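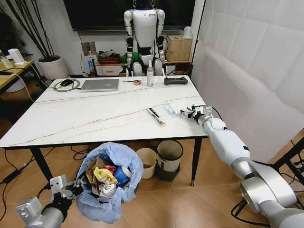
Flat floor (theatre)

A flat floor, also called a level floor or cleared floor, is the state of a performance hall in which all fixed or movable seating has been taken away or stored, leaving one continuous surface at a single height. The term is used in hall hire, in technical specifications and in licensing papers. It is distinct from a flat stage, which refers only to the absence of a rake on the acting area.

Methods

Seating may be cleared in several ways. Retractable units fold back in tiers against the rear wall and are usually driven by electric motors. Seat wagons carry complete rows on castors or air pads and are rolled to a store, often beneath the stage or beside the orchestra pit. Loose chairs, linked in rows by clips, are stacked by hand. In halls with a raked auditorium the floor itself may be moved, either by screw jacks or by scissor lifts set below sections of decking.

The Urkau system, used mainly in mid-sized halls, divides the auditorium into 8 lift sections. Each section is levelled separately and locked with steel pins before any load is placed on it. At the Sturnitz municipal theatre the change from raked seating to flat floor takes a crew of 6.

Loading

The permitted load on a flat floor is stated as an evenly spread load and as a point load, and the lower result governs. Standing audiences, dancing and wheeled equipment are assessed separately. Dancing produces a repeated vertical force which may coincide with the natural frequency of a lightly built floor. Load plates are placed under the feet of lighting towers and speaker stacks.

Capacity

A hall generally holds more people standing on a flat floor than seated, but the number is limited by exit width as well as by floor area. Separate capacities are therefore given for standing, banquet, cabaret and exhibition layouts. Space taken by a mixing desk, bar or temporary stage is deducted before the figure is worked out.

Acoustics

Upholstered seats absorb sound, and their removal lengthens the reverberation time of the room. The effect is greatest in the middle and upper frequencies. Curtains, banners or hinged wall panels may be brought into use as a correction.

History

Levelled auditoria were common in court theatres, where the pit was raised to stage height for balls. The engineer Baltasar Medina designed a hand-cranked version for the Escobar theatre, with 24 jacks linked by a common shaft. Motor drive was added later. The Dinberg concert hall adopted a similar arrangement, but its shaft was replaced by separate motors after repeated trouble with alignment.

See also

Raked stage
Orchestra lift
Retractable seating
Sprung floor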